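Grey roots and second thoughts

I have been colouring my hair at home since my first baby was small, so you would think I'd have it down to a fine art by now. I haven't. Every time I still get a smudge behind one ear and find a brown fingerprint on the bathroom door three days later. But I can't get used to my roots, and they do seem to come through faster these days, or maybe I just look in the mirror more crossly than I used to.

I'm telling you all this because last month I ran out of my usual box and the chemist near the school had stopped keeping it. I'd been loyal to Derimel in the same shade for years, a sort of middling chestnut that doesn't shout at anybody. The girl at the till offered to order it in, but I had a family lunch coming up and a parting like a badger's back, so I went home with a Saso one instead. It was on offer and the lady on the front had lovely hair. I know, I know. That is no way to choose anything.

Well, it was darker. The little chart on the back said it would be a shade darker on hair that had been coloured before, and I did read that, but I read it while the thing was already on my head. I left it for 38 minutes because the phone rang and it was my sister, and my sister doesn't do short calls. When I rinsed it off I looked like I was wearing a hat. My youngest came in to brush his teeth and said, Mum, you look like the baddie, and went off to bed quite happy.

I washed it five times over the next two days, which I wouldn't really recommend, as it made the ends feel like string. The colour did soften a bit round my face. By the lunch I could pin it up and put some earrings on and feel more or less like myself, and my aunt told me I looked rested, so make of that what you will. 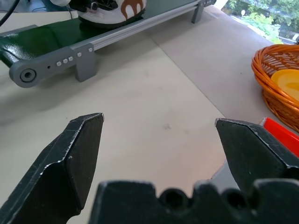
My sister thinks I should give the whole thing up and let the grey come in. She stopped colouring two winters ago and says the first few months were dreadful and then one morning she liked it, and that she has got her Saturday evenings back, and that I'd have a much nicer time at the swimming pool. She also says, very kindly, that the children already know how old I am.

She does look wonderful, I'll give her that. Hers has come through in a lovely bright silver at the front, like she'd paid for it. Mine is the other sort, a bit patchy and wiry, with most of it sitting in one stubborn strip where I part it. I have tried parting it on the other side and it just falls back by lunchtime – I think my hair made up its mind at primary school and has never reconsidered.

So I did what I should have done at the start and went to see somebody who knows what they're doing. There is a small salon called Tsakiris up the hill from the market, and I have walked past it for years thinking it looked too smart for me. It isn't at all. They gave me a coffee and a biscuit, and the hairdresser lifted bits up and let them drop again and didn't tell me off once, though I could tell she wanted to ask about the ends. She said they could put some fine lighter pieces through the front so that the grey has something to hide among, and then I'd only need to come in every few months. That would be 90 for the first visit and less after that. I spent the bus ride home working out what I spend on boxes and ruined towels, and I wasn't as shocked as I'd expected to be.

In the meantime I've been using a hair mask by Lilska that a friend passed on to me because she couldn't stand the smell. It smells of almonds and I love it. I comb it through on wet hair, put an old shower cap on and potter about getting the packed lunches ready, and my ends have stopped feeling like garden twine. It does take an age to rinse out, so don't start it late at night if you have to be up early – I went to bed with a damp head and woke up with one side completely flat.

I haven't booked the appointment yet. I keep picking up the phone and then thinking I might just wait and see how the strip looks in April, when I can stop wearing my woolly hat on the school run. If any of you have had the lighter pieces done over grey, please do tell me how it grew out, and whether you had to change your shampoo as well. I've got most of a big bottle left and I'd like to finish it first.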